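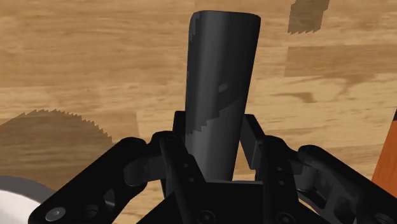 4.3 Closing the gripper in the simulator

Do this section in the Trivum practice world before you book time on the club arm.

1. Open your team's project and load the pick task.
2. Set the arm speed to 50 and the grip force to 4.
3. Lower the gripper until the fingertip pads are on either side of the object.
4. Check the wrist view. If one pad is closer than the other, jog sideways and look again.
5. Close the gripper, wait 800 ms, then lift.
6. Save the run under your team name.

Note: Jagged shadow edges are normal at the low graphics setting.

Caution: Do not copy these values to the real arm. Darius Pană keeps the colour-coded settings sheet for it.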